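The man from Alluvport wanted 3805 for a cure for damp. I had paid 200 for one in December, and the cellar still smelled of pond. 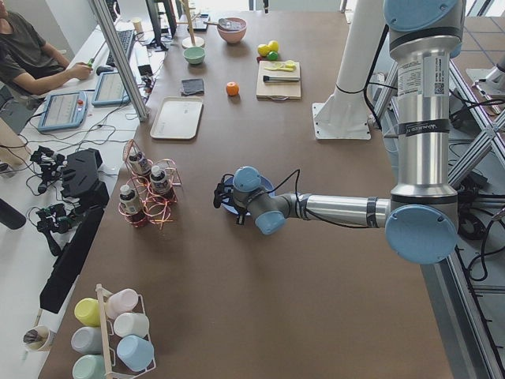 Marilou Quiambao said I should at least hear him out, her aunt had bought the same cure in 1979 and never saw mold again. Her aunt had lived on a hill.

He talked for 54 minutes. Salts, he said, and something about the moon.
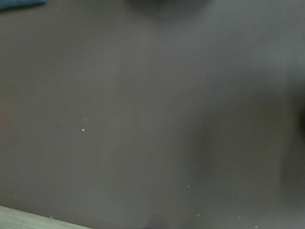
The damp, by his account, was afraid of him. I asked it to leave while he was there, to save us both the money. It stayed. I looked at the surface in front of us, a flat gray going darker toward the right, and asked which part was the frightened part. He wrote me out a receipt anyway.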